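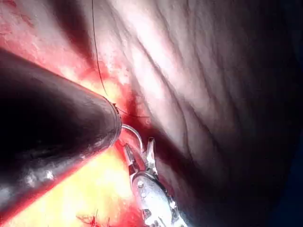 Stitching Practice: Gallery

The Pluleo Skills Center keeps a gallery page for each part of its suturing course. This page goes with the second unit, on needle and thread handling. It is meant for people who have finished the reading and want something to look at before their next practice session. The course notes were written by Youssra Tawfik, and the page numbers below refer to the printed handout.

Terms used on this page

Needle driver: the instrument that carries the needle through the tissue.
Grasper: the instrument in the other hand, used for holding tissue, steadying an edge, or receiving the needle.
Tail: the short end of the thread, left free for tying.
Working length: everything between the tissue and the far end of the thread.
Swage: the join between needle and thread. Do not grip here.

Needle position

A curved needle should be turned along its own curve. Pushing it straight bends the needle and makes a larger hole than necessary. Take hold of it a little past the midpoint, measured from the tip, and set the angle before moving toward the tissue. If the angle is wrong, let go and start over. Correcting it halfway through a bite usually makes things worse. See page 7.

Thread and slack 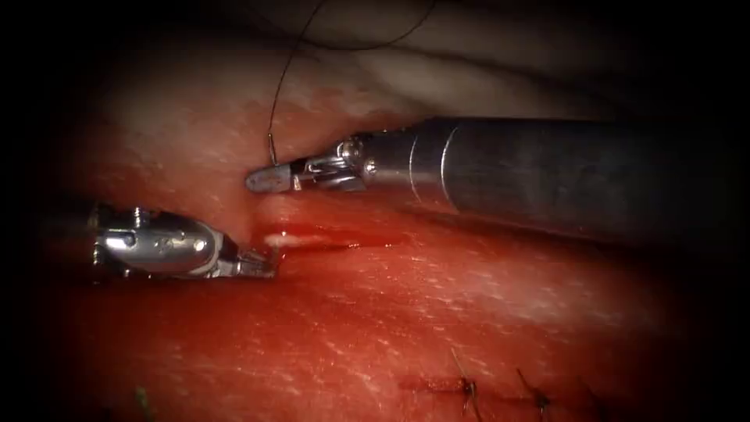 Slack is the part of the exercise that most beginners leave until last, and it causes most of the tangles we see in the first week. Pull the thread in the direction of the stitch and stop while the tail is still long enough to tie. Before starting the next step, look at where the working length is lying. The black thread goes almost straight up from just above the jaws of the needle driver and then bends to the right in a loose loop, so it is clear of the grasper on the left. Try for the same kind of clearance at your own station. Page 9 has a drawing of three common tangles and how to undo each one.

Using the second hand

The grasper should have a job at every point in the stitch. During the bite it supports the tissue close to the entry point. After the bite it holds the edge down while the thread is drawn through. Use light pressure and release it as soon as the job is done. Tissue that has been squeezed in the same place several times will start to tear when the knot is tightened.

Practice notes

Work slowly on the first row of stitches. Speed is not scored in this unit. Spacing, depth, and the condition of the edges are.

If the thread frays, cut it and begin a new length. Do not tie over a frayed section.

Keep used needles in the counter tray and close the lid before you leave the station.

The practice room is open to enrolled students from 9 in the morning. Stations can be booked at the front desk in the Hajji Building, room 133. Bring your handout. Replacement copies are kept at the desk.

Next page: Knots and Finishing
Back to: Unit List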